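Can a robot arm already sort small parts in a workshop?
Asked in Tools and Workshop

Fanni Kozma
Hello everybody. I have a small workshop where we make wooden toys. Every evening the leftover blocks and metal pieces are mixed in one bin, and somebody must sort them by hand. In November it can be 500 pieces in a day. My brother says a robot arm can do this work now. Is it true, or is it still too early? I would also be happy if it could sweep, but I think this is too much to ask.

rallari_esa
too early. buy two sieves

Jianguo Cao
I work with such arms, so I will try to answer with care. Picking blocks of one size from a bin is possible today. The blocks have flat sides and the gripper can hold them well. The difficulty begins when a block lies close against the wall, because then the fingers have no place to go. 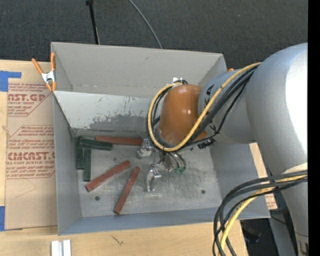
Small metal brackets are harder than wood. They are thin, they lie flat, and some cameras do not see shiny metal correctly. I would let the arm take only the blocks and leave the metal for a person with a magnet, if it is steel. For 200 pieces I would still do it by hand. For 500 every day, you can ask a supplier for a test with your own parts. Please fix the bin to the table before the test. Sweeping I cannot recommend yet.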